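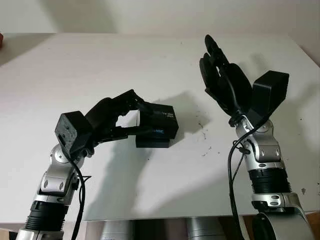 Imani Pruitt reports that the left hand drops out of the pick routine with GRASP_TIMEOUT on small boxes, and asks whether the trial period can be paused until it is fixed.

Ticket: Avow two-arm bench kit, left hand, timeout on close
Account: Noswood
Opened: 27 Jan 2021
Priority: normal
Status: waiting on customer
Assigned: Tobias Dvorak, Plaren support

Customer's summary
Kit is on evaluation. Both arms home correctly. Pick routine is the stock one from the starter set, left arm active, right arm parked upright with the hand open. Left hand approaches, upper finger goes down on the box, lower digit comes in along the near side, then the routine aborts. Hand stays where it is until cleared from the console. Same routine mirrored to the right arm completes. Error is intermittent, worse with one box resting on another than with a box straight on the table.

Already tried by customer
Power cycle of both arms. Homing repeated. Close speed reduced to the lowest setting. Left and right hand profiles compared by eye in the editor, no difference seen. Wrist cable on the left reseated at the forearm connector.

Entry 1, T. Dvorak
Trial clock paused from the date of opening. You do not need to do anything for that.
GRASP_TIMEOUT means the close command was sent and neither the force threshold nor the end position was reached inside the time limit. The default limit is 3000 ms. It does not by itself mean the hand is faulty. Please send:
- the session log from the controller, not the console printout
- supply voltage at the left wrist with the hand idle, then during a close
- the hand profile exported as text, both sides

Entry 2, I. Pruitt
Log and both profiles attached. Supply reads 24 V idle on both sides. Under load the right holds, the left dips and comes back. I did not get a clean figure for the dip with the meter we have. Table is a plain white top, fixed, no vibration that we know of.

Entry 3, T. Dvorak
Log read. The session has 33 left-hand closes, of which 3 ended in timeout. All the timeouts follow a move in which the wrist was rolled past its rest angle. No timeouts with the wrist at rest. Profiles are identical apart from the side flag, so that agrees with what you saw.
Two candidates: strain on the wrist cable at roll, or the lower digit meeting the box below before it meets the target. The second would fit the stacked case but does not account for the voltage dip. Please route the left cable with more slack over the wrist joint, in the same way as the right, and rerun with the lower box removed. Then tilt the target in the hand and hold it there before release. Leave the right arm parked throughout.
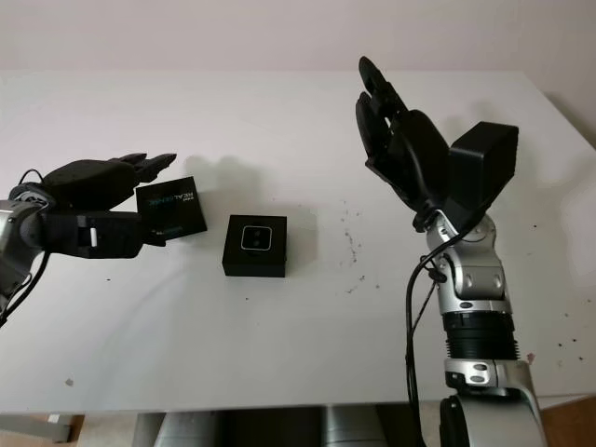 Rochelle Mercado adds that the hold is the part Noswood cares about most, as the routine they want to buy the kit for ends with a tilted box presented to a fixed reader.

Entry 4, I. Pruitt
Rerun done with the boxes apart, the picked one tilted up in the left hand and the other left flat on the table. It is a REALSENSE box, so it has flat faces and square edges, nothing awkward to hold. No timeout in the whole run. Put the stack back, same cable routing, no timeout either. Then pulled the slack out again and got the error on the second close. I would call that the cable.
Two side points. The console still shows the hand as "closing" during the hold, although the fingers are not moving. And the clear button has to be pressed twice.

Entry 5, T. Dvorak
Agreed on the cable. The stack is ruled out as a cause, thank you for putting it back.
A replacement left wrist lead is being sent, longer than the present one. Fit it with power off. Keep it to the outside of the wrist joint and do not tie it to the ribbed section of the forearm, which has to flex.
Regarding "closing" during a hold: known display fault. The state sent over the interface is correct, so code that reads it there is not affected. Passed to Wubit Alemneh for the next console release. I cannot give a date.
Double press on clear: the first press acknowledges, the second re-enables. It is in the manual under stops, but the label on the button does not say so. Noted separately.

Entry 6, I. Pruitt
Lead received and fitted. Full session run, stacked and unstacked, no timeouts. Voltage on the left now holds under load like the right. Can you confirm that raising the time limit is not needed? One of our people had set it higher as a workaround and I have put it back to default.

Entry 7, T. Dvorak
Confirmed, leave it at default. A longer limit would have hidden the fault. Please return the old lead in the same packet. Trial clock restarts when you reply to this entry, and the ticket closes with it.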